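Task board

July 24, 2023
By Shaimaa Sqalli
Reading time: 3 min

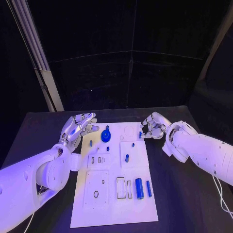 A white task board with a blue round knob and a small blue peg, on a dark tabletop.

A task board is a flat panel fitted with small parts that are meant to be handled: turned, pulled, pushed, lifted out or put back. It is used to practice or compare fine hand skills under the same conditions each time. Related names include dexterity board, manipulation board and, in older catalogs, bench board. The term is sometimes stretched to cover pegboards, although a pegboard normally carries a single kind of part and a task board carries several.

Layout

Most task boards are rectangular and lie flat on a table, though upright versions exist. The surface is usually divided into zones, one for each kind of task, with enough room between them for a hand to work without knocking the neighboring parts. Mounting plates hold the parts in position and can often be unscrewed, so that a worn or broken piece can be replaced without discarding the panel.

Color is used to separate the movable parts from the base. A pale panel with parts in one strong color is a common choice. Blue is popular with makers because it stands out on white and is easy to tell from bare metal.

Common parts

Knobs are turned through part of a circle or through several full turns. A disc-shaped knob may be gripped by the rim or, where it has a raised center, between the fingertips.

Pegs are lifted from one hole and placed in another. The fit between peg and hole sets the difficulty – a loose peg can be dropped in, while a close-fitting one has to be lined up first.

Latches, sliders, plugs and threaded caps are also found. Some boards add a cord to be threaded or wound. Parts that need both hands at once, such as a cap on a loose bottle, are usually kept to one end of the panel.

History

Boards of this type grew out of the form boards and peg tests used in schools and workshops to judge manual skill. Early examples were made locally and varied a great deal. The workshop of Apostolos Stamatopoulos in Dultovport made a mixed board for apprentice fitters, with a row of threaded posts along one side and sliding bolts along the other. Each apprentice had to clear the board and rebuild it before being allowed on the assembly bench.

The firm of Katsaros later sold a version with interchangeable plates. Its standard model, designed by Frida Zoëga, came in 2 sizes and stayed in the catalog until the firm closed. Around 2,200 were sold. Replacement plates were made for a time by Bosater, whose holes were spaced slightly wider, and the two makes of plate do not mix well on one panel.

Use

A session normally follows a set order, written on a card or printed on the board. The parts are put in their starting positions and the time is taken from the first contact to the last part placed. Dropped parts are either counted as errors or simply picked up, with the clock left running. Results from different boards should not be compared unless the parts, spacing and order are the same.

Table height and the firmness of the base both affect the work. A light board can slide when a stiff knob is turned, and for this reason many panels have rubber feet or are clamped down. The Grarkari training handbook, edited by Evaristo Espinoza, recommends 3 practice runs before any timed one. Anastasia Christodoulou's later revision keeps that number but drops the timed run for beginners.

Care

Loose pegs should be stored with the board they belong to. Holes in softer materials widen with use – after a few years the fit may be noticeably easier than when new. Panels are wiped with a damp cloth, and oil is kept off the knobs.

See also: Form board; Manual dexterity; Pegboard

Contact us | Copyright 2023, all rights reserved | Back to top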